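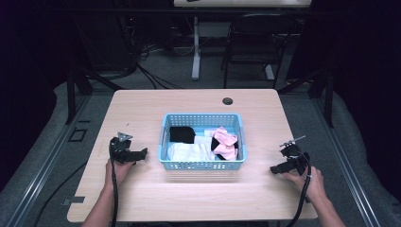 I've come around to thinking that laundry is the best first project anyone can pick, and I say that as somebody who spent most of last winter trying to get a homemade arm to pour coffee. Coffee looks great on video. It also gets into your power supply (ask me about February).

Socks are cheap, they don't break, and everybody has an opinion about them. When I brought the idea to the Wundville workshop, Fouzia Gondal told me it was boring, and then she stayed until almost midnight arguing with me about finger pads. She wanted soft ones that wrap around things. I wanted flat and hard, and I still do! Cloth folds itself around whatever you push into it, so I'd let the sock do the bending and keep the fingers simple enough to reprint before dinner.

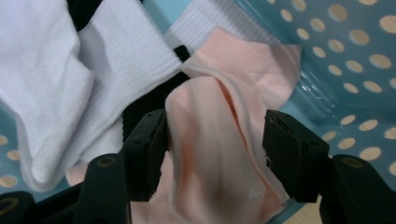

Ribbed cuffs are a whole subject of their own, by the way. Pinch one across the ribs and you get a nice fat ridge to hang on to. Pinch along them and it can slide right out, and then you're mad at a sock.

Where I part ways with a lot of the home-build crowd is the money. People will drop 2,000 dollars on motors before they've spent one evening working a pair of grippers with their own hands. Do the hands part first. Give it 12 evenings if you can stand it. You find out how much you wiggle, how often you come in from the side, how you shove one thing over to get at another, and none of that was on my parts list when I started Kassa, my second arm, which is still in a box under the bench.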